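3.2 杯具颜色与饮用量的关系

本节考察办公环境中杯具外观对饮水量的影响。已有研究多关注杯子的容量和口径，对颜色的讨论较少，且大多在实验室内完成，受试者只饮用一次，难以反映日常习惯。本研究在Estgate园区的8个茶水间进行，样本为在该园区固定办公的职员，共476人，七月入组，观察期内不更换工位。

各茶水间提供的杯具容量相同，均为直筒带柄马克杯，由Haslam统一供货。其中四个茶水间只放白色杯，另外四个只放深色杯。饮水机为同一型号，出水温度设定一致。参与者每次取水后在登记表上勾选一格，每周五下午四时收回登记表，由两名研究人员分别录入，不一致处核对原表后更正。登记表回收率为98%，缺失部分按个人当周均值补齐。

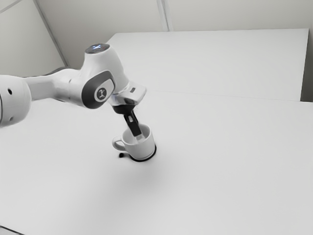

图4 浅色台面上的白色马克杯（计算机渲染图）。图片来源：Zarkton图库

从登记结果看，白色杯组与深色杯组的日均取水次数没有显著差异，但两组在饮品种类上有所不同。白色杯组选择茶和白水的比例较高，深色杯组选择咖啡的比例较高。Clegg（Mervyn Clegg）在Cuvness所做的调查中也报告过类似倾向，他将其归因于茶渍在浅色内壁上更易察觉，使用者清洗更勤，对杯中残味也更敏感。本研究的访谈部分支持这一解释：多名白色杯组的受访者提到，看到杯壁有茶渍时会先洗杯再取水。

台面颜色可能是另一项干扰因素。白色杯置于浅灰或白色台面时，杯身与背景的明度对比较弱；置于深色台面时对比较强。园区内各茶水间的台面并不统一，本研究未能对此加以控制，仅在回归模型中以虚拟变量列入。加入该变量后，颜色对饮品种类的系数略有下降，方向不变。

此外，登记表只记录取水次数，不记录每次的水量。观察期内累计登记超过3000次，若每次取水量在两组间存在系统差异，上述结论需要修正。自带杯具的职员未纳入统计，这部分人员的饮水习惯见3.3节。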